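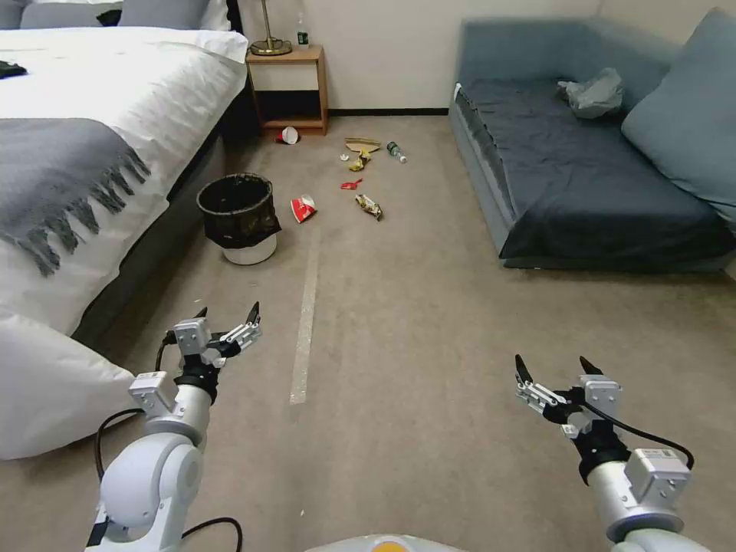

*Fig. 1. Litter task, bedroom set-up. Tape line on the carpet, bin beside the bed, both grippers open.*

**Project report: is the Vallach two-arm tidy kit worth it for a teaching lab?**
Group 2, Applied Automation elective. Draft for Thursday, references still to come.

## What we were asked

Pick a product or service on the market, get time on it, say whether the department should pay. We picked the Vallach kit (two arms, two multi-fingered grippers, body, software, support plan). Hire period was March. Quote was $3000 for the month incl. delivery, plus $746 for the Gravitz software licence, which is sold seperately and which you can't run the thing without. More on that later.

## Set-up

Bedroom layout with a bed, nightstand and low gray sofa. Carpet floor. We wanted carpet on purpose, the brochure only shows hard floors. Litter goes on the carpet between the nightstand and the sofa: paper cup, fries-type container, plastic bottle, wrappers, bit of cardboard, scraps. Wastebasket with a black liner goes at the edge of the bed. Job is to get everything off the floor and into the bin.

Tape on the carpet is our reference line. Put it down on day one, didn't move it. Anyone repeating this should do the same, otherwise you can't compare runs.

Unboxing to first movement took most of an afternoon. The Olatunji quick start guide (third party, comes in the box) is good up to the calibration page and then it skips a step. You need to home the left arm first, then the right. Guide says either order. Either order does not work.

## Runs

47 runs logged. A run = full litter layout, start to finish or until we hit stop.

What went well:

- Cup and bottle. Easy shapes, fingers close around them fine.
- Crumpled wrappers. Better than we expected, there's always an edge to grab.
- Dropping into the bin. Once it had something it rarely missed the opening.

What didn't:

- Flat cardboard. Worst item by a long way. Fingertips push it along the carpet and never get under it. We ended up bending one corner up and noting that in the log.
- Small paper scraps. Sometimes it takes a pinch of carpet as well and the arm faults out.
- Fries container, if it's squashed. Okay if it still has some shape.
- Liner. Twice the gripper came out with the liner stuck to a fingertip and dragged it half off the bin.

Cables are a real complaint. They loop off the arms near the wrists, and the left one curls down onto the carpet. We had to check it before every run so it wasn't lying where the arm was headed. No clips supplied. For this price there should be clips.

## Software

Gravitz does the job but is clunky. Task editor is blocks you drag around, good for first years. Saving is manual, and it does not warn you when you close it. Lost a whole morning of layouts that way. Log export is CSV only, columns unlabelled, we worked out what they were by trial and error (table in appendix B).

## Support

Vallach support answered emails the same day, usually. Phone line is 9 to 5 eastern, so no good for evening labs. They sent replacement fingertips without any argument when one of ours split, so credit for that.

## Compared with

Only other quote we got was from Munder. Single arm, cheaper hire, software included. We didn't get hands on it so this is from the spec sheet and one video call. One arm would probably do for this particular task tbh, most of our runs only used whichever arm was nearer. The second arm mattered for holding the bin steady, and that could be fixed with a heavier bin.

## Recommendation

Don't buy. Hire again for one term if Vallach will bundle the licence, and ask for cable clips in writing. Get a trial of the Munder arm before anyone signs anything longer.

Would also like to redo the cardboard runs with the softer fingertips, which arrived too late for us to use. They're in the labelled box in the lab cupboard with the spare liners.

## Still to do

- fix axis labels on the run time chart
- appendix A (layout sketch) needs rescanning, came out gray
- check if the $746 was before or after tax
- proof read!!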